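4.2 Operating rules for shared collection rooms

The rules in this section apply to hand-held gripper collection, where an operator carries the tool and records from a camera mounted on it. They were drafted at the Gitosbridge site and later adopted at Pritus with small changes to the wording. Existing guidance for fixed robot cells was of limited use to us. A fixed cell has a fence, a known reach, and a stop button in a known place. A person walking through a room with a gripper in the hand has none of these, and the risk moves with the person.

We grouped the rules under 3 headings: the floor, the tool, and the people in view.

Floor. Cables are routed along walls where possible. Where a cable must lie in a walking area, it is pointed out to every operator before the session starts, and slack is coiled close to the outlet. Hazard tape marks any boundary that operators should not cross with a tool in hand. Tape is replaced when an edge lifts. Chairs that are not needed for the task are pushed back toward a wall, and a chair that stays in the open is noted on the room sheet so that later reviewers know it was there for the full session.

Tool. The fingertip pads are checked at the start of a session and again at each break. Both checks are logged under the operator number. Wrist or hand straps are fastened before the tool leaves the table. Fiducial markers must be flat, clean, and unobstructed by the strap or the sleeve. An operator who puts a tool down places it with the jaws facing away from other people.

People in view. Faces are pixelated before any file leaves the site, including faces seen only at the edge of the lens. The wide-angle lenses take in far more of the room than operators expect — ceiling, side walls, and anyone standing close by. A person who enters the room during recording is treated as a participant and has to have a signed form on record.
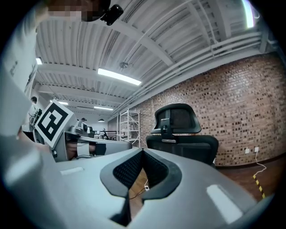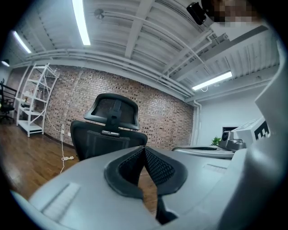 Figure 2. Gripper-camera views recorded in the same brick-walled room. Faces are pixelated.

Compliance was measured by going back through recorded sessions with a checklist. Reviewers worked from the stored video and the room sheets, without access to the operators' own notes. In all, 2570 clips were reviewed, and 212 of them were marked with at least one departure from the rules. A clip with several departures was entered once, under the one the reviewer judged most serious. This makes the table simpler to read but hides some overlap, especially between strap and marker problems, which often occur together.

Floor departures were the most frequent. Most involved slack cable that had been left in a walking area without an entry on the room sheet. Marker problems came next, usually a sleeve covering one corner. Face pixelation was missed least often, which we put down to the fact that it is done by software and then confirmed by a second reader, while the floor check depends on one person at the start of a busy session.

Two of the rules proved hard to apply as first written. The early draft required that no cable cross the floor at all. Sites with few outlets could not meet this, and operators stopped filling in that line of the sheet. The current wording, which allows a cable if it is declared, gave us more honest records. The second was the rule on breaks. It set a fixed interval, and operators finished the interval even when the hand was tired. It now says that an operator may stop at any time and that the clip in progress is kept.

We do not claim that the checklist is enough for rooms that also contain powered arms. Such rooms fall under the site's own machine safety procedure, and where the two disagree, the stricter one applies. The version of the checklist used for this study is dated Jan 6, 2024.

Comments (3)

Pillay
We use something close to this at our lab. Does the declared-cable rule apply to charging leads on the desk, or only to the floor?

Author
Only the floor. Desk leads are under the tool check, in the long version of the checklist.

Fuveo
Would like to see the departures split by site. Also, the table mentioned in the third paragraph after the figure headings doesn't show up in my copy.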